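Dear Romana,

Thank you for being so patient with me over this report. I had meant to get it to you sooner, but we had two litters of foster kittens in at once and you can imagine what June has been like!

The Skistari grant was for helping people keep nervous and difficult dogs at home, and I'm glad to say the first half has gone well. We have taken on 27 households so far, most of them sent our way by the Hrnčiar surgery, and 13 have finished all their home visits. Pulling on the lead and barking at the door are still what people ring about most, though we have had more calls than I expected about dogs that can't bear to be left alone. Those take longer, and I would rather do them properly than hurry.

Of the 4,000 you gave us, a little over half is spent, nearly all of it on trainer hours and petrol. The Saturday puppy mornings pay for themselves now, which is a great relief.

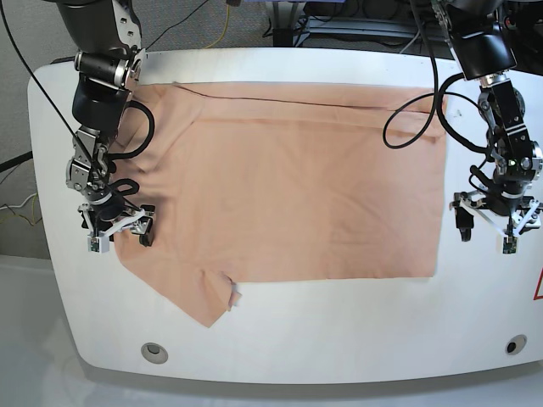
Peach-coloured cloth laid out on the white table.

Hema, our old lurcher, has gone to live with a retired couple and sleeps on their landing, I'm told. I would like to move what is left of the travel money into a second evening class from the autumn, if you are happy with that. Do ring me if anything looks odd in the accounts.

With very warm wishes,
Pei-shan Tsang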